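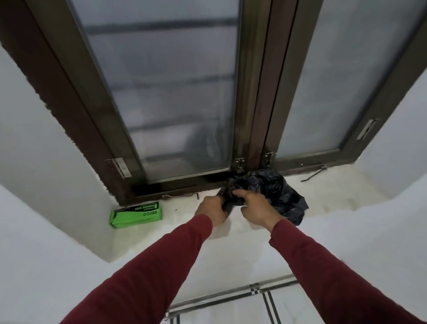
Thin film remains the weak point in household manipulation, and the spring round of chore trials at Terkemgate did little to change that. The task list has 20 items, from folding towels to clearing a sink, and the current two-arm system completes seven of them without a reset. Bag handling is not among the seven. A black garbage bag bunched on a window sill, with one flap hanging over the front edge, has no stable outline, and its glossy creases return poor depth data. A person gathers a fold in one hand, spreads the fingers of the other across the plastic and works by touch. The box the bags come in is a far easier target – rigid, bright green and flat-sided.

Zhuoran Shi, who runs the trials, logged 1517 grasp attempts on film and sheet materials between November and the end of the round. Nearly 70 percent ended with the gripper holding more than one layer, or none. Solange Araújo is now fitting tactile pads to the fingertips and will repeat the bag items first. Shop-floor tasks, mainly lining bins and bagging small parts, follow at the Semalby site once the pads are calibrated.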